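Accueil > Travaux d'étudiants > Aménagement et routes > Rapport de projet

La ligne et la lumière : lisibilité du marquage sur une route à chaussées séparées avec le soleil en face

Rapport de projet, module « Infrastructures et usagers »
Remis le 9/9/24

1. Pourquoi ce sujet

Quand nous avons dû choisir un sujet pour le module, plusieurs groupes ont pris les carrefours ou les pistes cyclables. Notre groupe a préféré une question plus petite : que reste-t-il de la route pour le conducteur quand le soleil est bas et se trouve devant lui ? L'idée est venue d'un trajet entre Jurnier et Mendomen, en janvier, pendant lequel deux d'entre nous ont remarqué que la ligne de droite disparaissait par moments, alors que celle de gauche restait assez claire.

Dans les cours, on nous a présenté le marquage surtout pour la nuit et pour la pluie. On parle de rétroréflexion, de billes de verre, de phares. Le cas du contre-jour est traité plus vite. Nous ne prétendons pas combler ce manque avec un projet de semestre. Nous voulions seulement regarder un tronçon avec attention et apprendre à écrire ce que nous voyons sans exagérer.

2. Le terrain et la méthode

Le tronçon étudié mesure 8 kilomètres, sur la route qui va de Jurnier vers la plaine de Mtshali. Nous l'avons retenu pour son tracé presque droit et parce qu'il y a très peu d'arbres : l'ombre ne vient donc pas compliquer les observations. Il a deux chaussées séparées et des glissières de sécurité. Le relief est faible, avec des collines basses au loin.

Nous avons effectué 18 passages, toujours dans le même sens, à des heures différentes. Le conducteur ne participait jamais aux observations, ceci était une condition posée par notre enseignant et nous la trouvons juste. Le passager avant remplissait une fiche tous les 200 mètres. Sur la fiche, il devait donner une note à chaque élément : ligne de gauche, ligne de droite, glissière de gauche, glissière de droite, horizon. Les notes étaient « net », « faible » ou « perdu ».

Au début, nous avions prévu cinq notes au lieu de trois. Après les deux premiers passages, nous avons constaté que personne dans le groupe n'employait les notes intermédiaires de la même façon. Nous avons donc simplifié la fiche et refait ces deux passages. Les 18 passages mentionnés ici ont tous été faits avec la fiche simplifiée.

Les fiches ont été saisies ensuite dans un tableur que nous avons nommé Niro. C'est un nom un peu grand pour un fichier avec des listes déroulantes, mais il est resté.

3. Ce que les fiches montrent

Le premier résultat concerne les lignes. La ligne jaune de gauche est notée « net » beaucoup plus souvent que la ligne blanche de droite. Nous avons d'abord pensé à la couleur seule. Le jaune se détache d'un enrobé gris, tandis que le blanc se mélange avec le reflet clair de la chaussée. Après discussion, nous croyons que la position compte aussi. Le conducteur est plus près de la ligne de gauche et il la voit sous un angle plus favorable.

Le deuxième résultat concerne les glissières. Nous ne les avions pas mises dans la première version du projet, pour nous c'était de la sécurité passive et pas du guidage. Or les fiches disent que la glissière de gauche reste lisible même quand la ligne de droite est perdue. Elle donne la direction de la route assez loin devant la voiture. Les poteaux sont plus sombres que la lisse, et cette différence aide l'œil à suivre la bande.

Le troisième résultat est moins sûr. Vers l'horizon, tous les éléments s'affaiblissent ensemble, dans la brume claire. Un objet petit placé près de la chaussée devient difficile à reconnaître : on sait qu'il y a quelque chose, sans pouvoir dire si c'est un véhicule ou un équipement de la route.

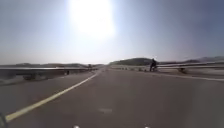
Nous avons aussi noté l'état de la surface. L'enrobé paraît plus clair au loin et plus foncé devant le véhicule. Pour un conducteur fatigué, une tache pâle sur la voie peut être prise pour un ancien marquage, ou le contraire. Dans nos fiches, ces taches sont rangées sous la rubrique « autre », et nous regrettons maintenant de ne pas leur avoir donné une colonne.

4. Limites

Notre méthode a des faiblesses et nous préférons les écrire clairement. Les notes dépendent de la personne. Nous n'avions pas de luminancemètre, l'appareil de l'école étant réservé par un autre groupe pendant tout le semestre. Le pare-brise n'avait pas la même propreté à chaque passage, or un pare-brise sale augmente beaucoup l'éblouissement. Enfin, un seul tronçon ne permet pas de parler de toutes les routes de ce type.

Il faut ajouter que le passager savait ce qu'il cherchait. Un conducteur ordinaire ne regarde pas la ligne de droite pour elle-même, il regarde la route en entier.

5. Propositions

À partir de ces observations, nous proposons trois pistes au gestionnaire de la route :

- reprendre en priorité la ligne de droite lors du prochain entretien, et tester une largeur plus grande sur une partie du tronçon ;
- effacer complètement les anciens marquages, car une trace à demi effacée pose plus de questions qu'une surface vide ;
- tenir compte de l'aspect des glissières par temps de contre-jour au moment de leur remplacement.

La troisième piste demanderait une vraie étude, avec des mesures. Un groupe de l'année prochaine pourrait la reprendre. Le fichier Niro et les fiches papier sont conservés dans l'armoire du module, avec une notice de 2 pages qui explique les codes. Les fiches des passages du soir sont dans la chemise verte ; celles du matin ont été agrafées par erreur dans l'ordre inverse du parcours, il faut donc les lire en commençant par Mtshali.

2 commentaires · 18 partages

Contact · © Travaux d'étudiants, tous droits réservés · Haut de page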